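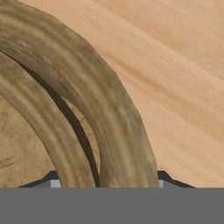

Ticket : le serpentin siffle et l'alcoolmètre raconte n'importe quoi
Atelier de distillation, alambic Albers — ouvert le 29 août 2021
Statut : résolu, sauf un point (voir à la fin)

Bonjour à tous, je remets ici tout mon journal de dépannage, parce qu'on m'a demandé deux fois en message privé comment je m'en étais sorti et que j'en ai assez de recopier les mêmes trucs ! Je précise que je suis tout petit, 85 litres de cuve, une licence en règle, et que je fais surtout de l'eau-de-vie de mélasse, un rhum si on veut, que je vends sous le nom de Dremthorpe à quelques bars du coin.

Le problème de départ

Pendant la chauffe, tout va bien jusqu'aux têtes. Ensuite le débit devient irrégulier, ça crachote, ça s'arrête, ça repart d'un coup, et j'entends un petit sifflement au niveau du col de cygne. En même temps l'alcoolmètre du perroquet monte et descend sans raison. Je coupe au goût et au nez, donc je ne suis pas complètement perdu, mais pour tenir un cahier propre c'est pénible.

Ce que j'ai essayé en premier (et qui n'a servi à rien)

J'ai baissé le feu. Le sifflement a disparu, le débit aussi, j'ai passé une soirée entière à regarder tomber des gouttes. J'ai remonté le feu, le sifflement est revenu.

J'ai changé l'alcoolmètre. Le neuf faisait pareil, donc me voilà avec deux alcoolmètres.

J'ai écrit au support d'Albers. Réponse en trois jours, assez aimable, on me conseille de vérifier l'arrivée d'eau. Je l'avais fait, mais bon, je recommence : débit mesuré au seau, 400 litres à l'heure, pile ce que demande la notice. L'eau sort tiède en haut du condenseur, comme il faut.

Deuxième essai, les joints

J'ai démonté le col. Le joint d'origine était marqué d'un côté, comme s'il avait été serré de travers, et c'est sûrement moi qui l'ai serré de travers. J'ai commandé un jeu chez Silla (joints en PTFE, prenez la taille au-dessus si vous hésitez, ça se recoupe) et j'ai refait une chauffe à l'eau claire. Plus de sifflement ! J'étais ravi, j'ai refermé le ticket un peu vite, pardon pour ceux qui ont reçu la notification.

Réouverture du ticket

À la chauffe suivante, avec du vin de mélasse cette fois, les à-coups étaient toujours là. Donc il y avait deux pannes : le joint pour le bruit, et autre chose pour le débit.

Là j'ai repris mon cahier depuis le mois de novembre précédent, toutes les chauffes, et j'ai noté à côté la levure utilisée et le nombre de jours de repos avant de distiller. Et ça saute aux yeux : les mauvaises chauffes, ce sont toutes celles où j'ai chargé la cuve trop tôt, avec un vin encore trouble et plein de gaz. Ça mousse, la mousse monte dans le chapiteau, elle gêne le passage, puis tout part d'un coup. L'alcoolmètre, lui, ne faisait que suivre.

Ce que j'ai changé

1. Je laisse reposer le vin trois jours de plus et je soutire avant de charger. Il reste un fond épais dans le fût, tant pis, je ne le mets plus.
2. Je brasse un bon coup pour dégazer avant la mise en cuve. Une grande spatule suffit, ça fait les bras.
3. Je ne remplis plus à ras bord. On me l'avait dit dès le début, je voulais gagner une chauffe par semaine — mauvaise idée.
4. Chauffe en deux temps : doucement jusqu'à ce que le chapiteau soit chaud à la main (vite fait, la main), ensuite je règle le feu et je n'y touche plus.
5. Une chauffe à l'eau puis une chauffe de sacrifice après le démontage complet, pour nettoyer le serpentin. Le mien rendait une eau verdâtre au début, je vous passe l'odeur.

Résultat

Trois chauffes d'affilée sans à-coups. Le filet est régulier, l'alcoolmètre descend gentiment, et je retrouve enfin mes cœurs au même endroit dans le cahier. J'ai pu sortir 700 millilitres de plus sur la dernière, ce qui fait une bouteille, je ne vais pas m'en plaindre.

Point encore ouvert

Le thermomètre du chapiteau, un Fesus à cadran, affiche deux degrés de trop par rapport à ma sonde. J'ai vérifié les deux dans l'eau bouillante et c'est bien le cadran qui dérive. Il y a une petite vis au dos, normalement c'est l'étalonnage, mais chez moi elle tourne dans le vide. Si quelqu'un a déjà ouvert ce modèle sans le casser, je suis preneur ! En attendant je corrige de tête et j'ai collé un bout de ruban dessus pour m'en souvenir.

Je laisse le ticket ouvert pour le thermomètre. Pour les joints, la référence Silla est dans mon message précédent.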